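夹爪的保养账：一个开盒工位的日常维护

布朗赛德（Bronside）的包装车间里，开盒工位排在整条线的最前面。机械臂在这里对着绿色的空盒作业，盒盖翻开之后，才轮到后面的装填和封口。工位占地不大，停机的影响却很直接：前面一停，后面只能等。

维护组接手这个工位时，给它单独立了一本台账，编号153。账上记得最多的是夹爪的两根手指，其次是腕部相机的位置，电机和减速器排在后面，几个月也写不满一页。
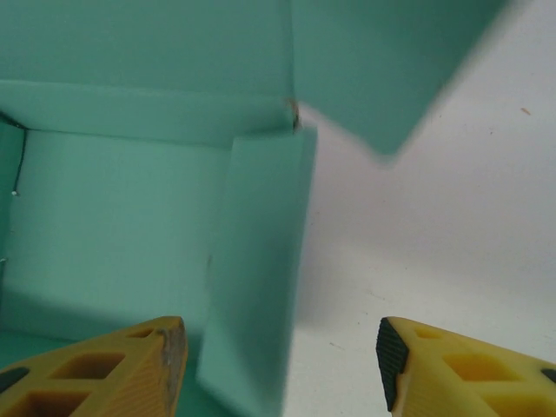 全文阅读约需4分钟

手指是塑料件，黄色，做成镂空的格栅，受力时会有一点形变。指尖最先磨损，塑料表面发灰、起毛。内侧的黑色橡胶垫负责增加摩擦，垫上有细纹，纹路磨平以后，夹纸板就容易打滑。

车间的规定是每16个班次检查一次手指。检查时先把机械臂开到维护位，断气、断电、挂牌，再用手电斜着照橡胶垫。纹路还能看清的，擦干净继续用；边角翘起的，当场更换。擦拭只用拧干的湿布，酒精会让这种胶垫变硬，布朗赛德早先有一批垫子就是这样提前报废的。

指尖的磨损要复杂一些。轻微的擦痕不影响动作，可以留着。一旦磨出台阶，手指插到盒盖下面时会刮纸板，盒角容易起毛露底。维护组的做法是拿一只新盒和一只刚下线的盒子放在一起，对照折角和切边。如果同一个位置连续几只都有破口，就先查手指，再查路径。

手指由布雷蒙特（Brement）供应，成对包装，更换时却不一定成对换。两侧的磨损常常不一样，靠盒内的一侧接触次数多，旧得也快。台账上左右分开记录，每根手指写明上机班次和拆下时的状况。只换一侧时，必须重新做一次闭合零点，否则新旧两指的厚度差会让夹持中心偏到一边。
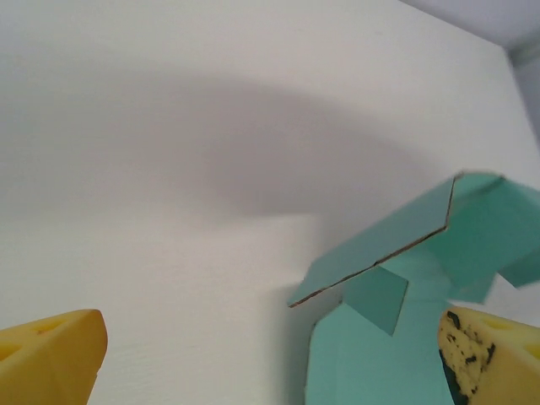 零点的做法不难。松开两颗固定螺钉，装上新指，螺钉先带上，不要拧死。低速闭合夹爪，让两侧的接触面自然贴合，再按对角顺序上紧。随后夹一块标准垫块，读控制器上的开度值，与台账上的旧值比较。差值在允许范围内，写入新零点；超出范围，拆下来重装。熟练的人做完一遍，用不了一杯茶的工夫。

手指之外，花时间最多的是腕部相机。相机随着手臂一起动，线缆反复弯折，支架也会慢慢松。支架偏一点，盒盖边缘的识别位置就跟着偏，手臂下探时会碰到翻盖。车间起初以为是纸盒来料不齐，换过两批纸板，问题照旧。后来在支架和腕部法兰的接缝处画了一道油漆线，线一错位就能看出来，才把原因定在支架上。

现在每逢星期二早班开线前，操作工都要看一眼这道线。没有错位，就让手臂走一遍空程；有错位，就停下来通知维护组，不允许自行拧回去。拧回去看似省事，相机与夹爪之间的标定已经不准了，后面的识别误差会一直带着。

标定用的是安南（Annan）的一块棋盘板，放在白色台面上，手臂从不同角度各拍一次，由软件算出偏移。标定以前要把台面擦干净。台面上的纸屑和头发丝单看无妨，落在棋盘格的边上就会干扰角点。台面反光也要留意，这个工位后来把顶灯调暗，改用侧面的漫射光，盒子投下的影子边缘变软，识别反而稳定。
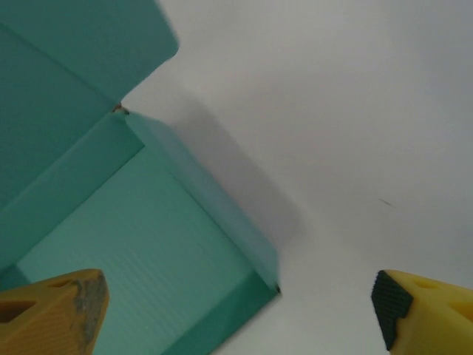

纸盒本身也算维护的一部分。翻盖的折痕如果压得太浅，打开后会往回弹；压得太深，根部又容易裂。维护组不管来料，但每次换批次都会留两只样盒，写上批号，挂在工具柜侧面。出了问题先翻样盒，再翻程序。程序里的下探深度和张开角度都设了上下限，操作工可以在限内微调，每次改动要记入台账。

二月里这个工位停过一次机，报警代码308，含义是夹持力超时。值班的人先换了橡胶垫，报警没有消失；又查气管，在腕部拐弯处找到一个细小的折痕，手臂转到某个姿态时，气路就被压扁。换上新管，把走线往外让出一段，报警才不再出现。那之后，气管也进了检查表，排在手指和相机的后面。

备件放在工位旁的抽屉里：一对手指、两片橡胶垫、一段气管、一包螺钉。维洛（Villow）的分厂有同样的工位，两边约好缺件时互相调用，调走的当天补单。抽屉里贴着一张清单，取走一件划掉一行，交班时由下一班的人核对签字。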